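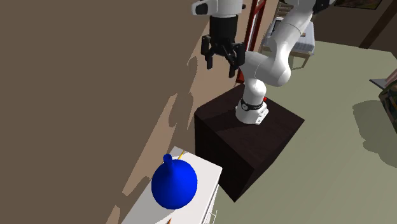 Einen Roboterarm anschaffen: So planen Sie Budget, Platz und Zubehör

Suche Suchbegriff eingeben Suchen

Von Hildegard Petersen, Juli 2023

Wer zum ersten Mal einen Arm mit Greifer kaufen soll, schaut verständlicherweise zuerst auf den Preis des Arms. Das habe ich auch so gemacht, damals bei unserer ersten Anlage in Brekness, und dann stand da ein schönes Gerät in der Halle und wir hatten keinen vernünftigen Sockel, keinen Ersatz für die Fingerspitzen und im Haushaltsplan keine Zeile für die Einarbeitung. Inzwischen gehe ich anders vor (und schlafe besser dabei!), und weil mich immer wieder Kolleginnen und Kollegen nach meinem Ablauf fragen, habe ich ihn einmal in Ruhe aufgeschrieben.

Schritt 1: Eine einzige Aufgabe aufschreiben

Nehmen Sie ein Blatt Papier und schreiben Sie eine Aufgabe darauf, nur eine, und zwar so genau, dass jemand aus einer anderen Abteilung sie nachspielen könnte. »Gegenstände handhaben« hilft keinem Lieferanten weiter. »Eine bauchige Vase mit schmalem Hals von oben greifen und über eine Schrankfläche heben, auf der noch zwei dünne Stäbe liegen« hilft sehr wohl, denn darin stecken schon die Form des Gegenstands, die Greifrichtung und die Hindernisse. Schreiben Sie dazu, was das schwerste Teil wiegt, wie hoch die Fläche ist und was auf keinen Fall umfallen darf.

Meine Kollegin Mireille Bodin legt zu jeder Aufgabe noch ein Blatt mit den Störungen an: Das Teil liegt verdreht, das Teil liegt zu nah an der Wand, jemand hat etwas danebengestellt. Das kostet einen Nachmittag und ist später beim Angebotsvergleich Gold wert.

Schritt 2: Erst simulieren, dann bestellen

Bevor Sie ein Angebot einholen, bauen Sie den Arbeitsplatz am Rechner nach. Er muss nicht hübsch sein. Wichtig sind die Maße der Möbel, der Standort des Sockels und ein Modell des Arms, das in den Gelenkgrenzen stimmt. Wir arbeiten mit einer Umgebung, die bei uns intern Vokine heißt, aber im Grunde tut es jede Simulation, in der Ihre Leute sich ohnehin schon auskennen.

Lassen Sie die Aufgabe oft laufen und verändern Sie zwischendurch die Startlage. Bei unserem letzten Vorhaben waren es 234 Durchläufe, und die Sockelposition haben wir dabei dreimal verschoben. In der Simulation ist das eine Zahl in einer Datei. In der Halle sind es Bohrlöcher, Staub und ein sehr geduldiger Cillian Hennessy mit der Schlagbohrmaschine.

Achten Sie in den Durchläufen besonders auf diese Punkte:

- Kommt der Greifer auch an die hintere Ecke der Fläche, ohne dass der Arm ganz gestreckt ist?
- Stößt der Ellbogen an Wand, Bilderrahmen oder Stuhllehnen?
- Passt die Öffnungsweite der Finger zum schmalsten und zum dicksten Teil?
- Bleibt neben dem Sockel genug Platz für einen Menschen, der dort einmal etwas aufheben muss?
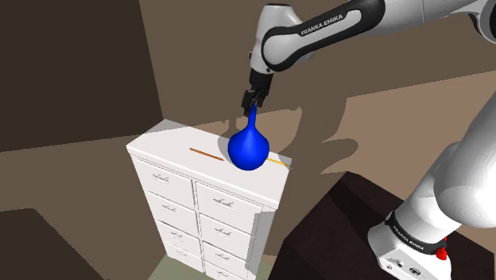
Mit dem Greifer lohnt es sich übrigens, länger zu verweilen, als man zunächst möchte. Zwei Finger sind für vieles ausreichend, und an einem schmalen Hals finden sie meist guten Halt. Bei glatten, bauchigen Teilen hängt es dagegen sehr an den Fingerspitzen, und ob eine glatte Oberfläche wirklich hält, sagt Ihnen die Simulation nur so gut, wie Sie die Reibung eingestellt haben. Planen Sie darum einen Versuch mit echten Teilen ein. Viele Händler machen das gern, wenn man freundlich fragt und die Teile selbst mitbringt.

Schritt 3: Den Sockel wie ein eigenes Gerät behandeln

Der Sockel steht in kaum einem Angebot und fehlt deshalb in kaum einer Nachforderung. Er muss schwer oder verankert sein, er muss die richtige Höhe haben, und er braucht eine Grundplatte mit dem passenden Lochbild. Wenn daneben ein Schrank mit Schubladen steht, prüfen Sie bitte auch, ob sich alle Schubladen noch ganz öffnen lassen und ob die Griffe irgendwo im Schwenkbereich liegen. Lilibeth Tagle zeichnet uns dafür immer einen Grundriss, auf dem die offenen Schubladen gestrichelt eingetragen sind. Der hängt dann bis zur Abnahme an der Tür.

Unser Sockel für Zarkville kam von der Schlosserei Gounder. Für kleine Anpassungen wie zusätzliche Bohrungen habe ich 500 Euro als eigenen Posten angesetzt und bin damit ausgekommen.

Schritt 4: Den Haushaltsplan aufstellen

Legen Sie eine Tabelle an, in der jeder Posten eine eigene Zeile bekommt, auch die kleinen. Bei mir sieht die Reihenfolge so aus:

Arm und Steuerung
Greifer, dazu ein Satz Ersatzfinger
Sockel mit Grundplatte und Verankerung
Möbel und Ablageflächen am Arbeitsplatz
Not-Halt, Schutzzaun oder Scanner, je nach Risikobeurteilung
Rechner und Softwarelizenzen
Lieferung, Aufbau, Abnahme
Schulung und Einarbeitungszeit der eigenen Leute
Wartung und Verschleißteile
Reserve

In die Spalte daneben schreibe ich, ob der Betrag aus einem Angebot stammt, geschätzt ist oder noch ganz fehlt. Eine Tabelle voller Schätzungen darf man ruhig herzeigen, solange das dransteht. Catríona Hayes, die bei uns die Freigaben unterschreibt, hat mir einmal einen Plan zurückgegeben, in dem alles auf den Cent genau stand und nichts davon belegt war. Das hatte ich verdient.

Die Einarbeitung setze ich mit 12 Wochen an, in denen die Anlage noch nichts einbringt. Das klingt lang, und es gibt Leute, die schneller sind. Rechnen Sie trotzdem großzügig, vor allem wenn Ihr Team neben dem neuen Arm noch das Tagesgeschäft hat.

Schritt 5: Angebote vergleichbar machen

Holen Sie 3 Angebote ein und schicken Sie allen dieselben Unterlagen: die Aufgabenbeschreibung aus Schritt 1, den Grundriss und zwei, drei Ansichten aus der Simulation. Bitten Sie darum, dass die Preise in Ihrer Postenliste eingetragen werden. Manche Firmen schicken trotzdem ihre eigene Aufstellung, dann müssen Sie eben selbst übertragen, und dabei fällt meistens auf, was fehlt. Fragen Sie gleich nach Lieferzeiten für Ersatzteile und danach, wer ans Telefon geht, wenn im April alle gleichzeitig ihre Wartung haben wollen.

Und noch etwas zur Bestellung selbst: Geben Sie Sockel und Möbel zuerst in Auftrag. Dann kann der Aufbau vorbereitet werden, während der Arm noch unterwegs ist, und die Kiste muss nicht wochenlang im Flur stehen.

Verwandte Beiträge
Risikobeurteilung für kleine Roboterzellen
Fingerspitzen selbst drucken: Materialien und Grenzen
Mieten oder kaufen? Eine Rechenhilfe
Reibwerte in der Simulation einstellen
Checkliste für die Abnahme

Kontakt | Impressum | Datenschutz | Alle Rechte vorbehalten | Nach oben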